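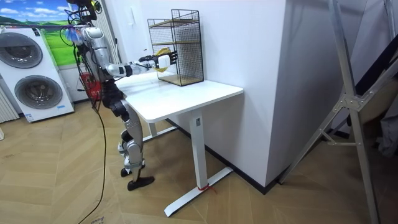 The Testby unit, with its three light wooden shelves, on a white desk.

Bamum brings out desktop shelf unit for small home offices

3 min read

Altton, Fri 31 May – Home storage firm Bamum has added a desktop shelf unit to its range. The Testby is a tall, open-fronted unit in black wire mesh with three light wooden shelves, made to stand at the back of a desk or table and hold the things that usually end up spread across it.

The unit goes on sale today at £29 from the Bamum shop in Altton and from the firm's website. Homeware chain Byun will stock it from October.

The Testby was drawn up after customers asked the Altton shop for something between a letter tray and a bookcase. Many of them were working at the same table where the household ate, and had to clear it at least once a day. Others had bought a sit-stand desk and found that it came with no drawers and nowhere to put anything.

"People were bringing in photos of their desks and asking what we had that would fit," said In-ho Kang, head of design at Bamum. "Most of what we sold was meant for the floor or the wall. If you rent, you may not be allowed to drill, and if your desk moves up and down then a shelf on the wall is in the wrong place half the time. We wanted a unit that goes where the desk goes."

The bottom shelf is the floor of the unit and rests on the desktop. The sides and back are fine mesh, so pens and small packets stay in but light still comes through from behind. The front is left open. Bamum tried a version with a hinged door last year and dropped it, as testers took it off or left it open all day.

Each shelf will take up to 12 kg when the load is spread evenly. The wooden boards can be wiped with a damp cloth and should be dried afterwards. The mesh can be brushed or vacuumed. The unit comes flat in 2 boxes, one for the frame and one for the boards, and goes together with the key supplied. 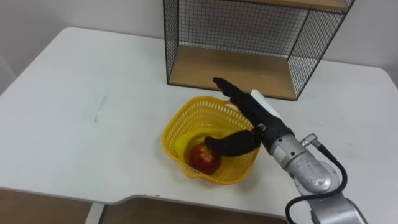
A yellow basket holding a red apple, in front of the open bottom shelf of the unit.

Baskets are sold separately. Bamum already makes a small range in plastic with perforated sides, and customers can bring one to the shop to check how it sits on the shelf before they buy. They can be used for fruit, chargers, post or anything else that needs to be lifted off the desk in one go.

"I put the basket on the table in the morning and back on the shelf when I stop work," said Bülent Yurt, manager of the Altton shop, who has had an early Testby at home since the winter. "The top shelf is for things I hardly touch. My advice is to fill the bottom one last – that is where you want the space when you have to clear up quickly."

Bamum recommends placing the unit towards the back edge of the desk, against a wall where possible, with heavier items kept low. On a height-adjustable desk, owners should check that nothing above will catch the top of the unit when the desk is raised, and should count the weight of the unit and its contents towards the desk maker's stated limit.

The Testby can be returned within 90 days for a full refund, provided all the parts are included. Spare boards and fixings can be ordered through the shop.

A display model is set up at the Altton shop on a desk that visitors can raise and lower for themselves. Staff can also show how the frame goes together.

Notes to editors

Bamum designs and sells storage for kitchens, hallways and home offices. It is based in Altton.

Interviews with In-ho Kang and review units can be arranged through the Bamum press desk.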